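The Man Who Wants You to Own Fewer Plates

Reading time: 5 min
Print | E-mail this article

Adom Dramani has a theory about your kitchen cabinets, and he would like to charge you $100 to hear it.

I should say up front that I went to meet him expecting to be annoyed. I have read the decluttering books. I have thrown out a waffle iron and bought another one. When a reader wrote in to ask whether the Clostell method was worth the money, I called Dramani, who came up with it, and asked him to explain why any grown person needs a paid consultation about dishes.

"They don't need it," he said. "They need to do the thing. Most people won't do the thing until they've paid somebody."

That was a better answer than I wanted.

The method goes like this. You take every plate, bowl and cup out of the cabinet and put it on a table. You put back only what your household uses between one dishwashing and the next. The remainder goes in a box, the box goes somewhere inconvenient, and in October you give it away unopened. Dramani has run 503 of these sessions, by his own count, which I had no way of checking. He trained in restaurant supply and spent 9 years selling tableware to hotels for a company called Tetteh before he changed sides.

I asked whether it bothered him that he used to sell people the stuff he now tells them to box up.

"Hotels break things," he said. "You sell them more. At home nothing breaks anymore. It's all tough, so it piles up. You've got the wedding set, and the set you bought because you were saving the wedding set, and the kids' cups from when the kids were small."

He is particular about stacking, and this is where he began to lose me. Plates get one stack and one size. Bowls are not supposed to live on top of plates, a habit he brought up four times. Cups go inside each other, and if they won't go inside each other he thinks you should ask yourself why you have them. I like my mugs. None of them nest. I told him so and he wrote something down.

"Color is the other one," he went on. "Keep to one color for plates and bowls and you stop thinking of them as sets. A bowl goes missing, so what. Cups can be whatever you want. People fight over cups."

A small kitchen, kept his way, comes down to very little: light-blue plates in one stack, a bowl to match, and a blue cup sitting down inside a salmon-pink one.
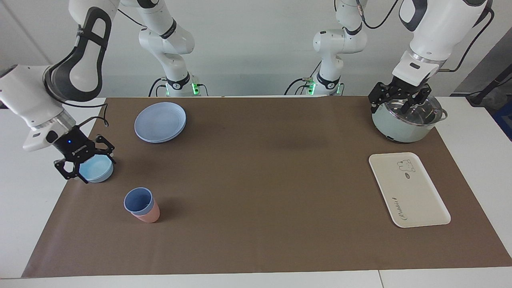
Several readers who have tried it told me the trouble starts when company comes. One of them, a grandmother in a house with 2 cupboards, wrote that she followed the rules for a whole summer and then served Thanksgiving pie on paper towels. She had given the box away in October, as instructed. She has since bought more plates.

Dramani had heard that complaint before. "Borrow," he said. "Your neighbor has forty plates. Everybody's neighbor has forty plates."

And if the neighbor has also taken the course?

He laughed at that, though he didn't answer it.

There is also the matter of Rerex, the line of shelf risers he recommends to clients. I pointed out that a person with a handful of dishes has no use for a shelf riser. He said they were for the pantry. I pointed out that the pantry is not part of the method. He said it would be, in the second course, which is called Grisunent and costs extra. What the name means, he would not tell me.

"You're going to write that I'm selling something," he said.

I said I was.

"I am selling something. Did you go home and count your bowls?"

I had, the night before, and I declined to give him the number. I did move them off the plates. The bottom plate had a price sticker on it from a store that closed when my son was in grade school.

My advice to the reader who wrote in: empty the cabinet on a Saturday's worth of coffee, keep what you like, and spend the $100 on groceries. If you get stuck, he's in the book.

Print | E-mail this article

Comments

pattyk: I did the box thing without paying anyone. Opened it in 3 weeks because I needed the gravy boat.

Len in Dayton: Bowls on top of plates is fine. My mother did it for 50 years.

oldstove: Does he say anything about lids? Plates were never my problem.

pattyk: Len, it's fine until you need the bottom plate.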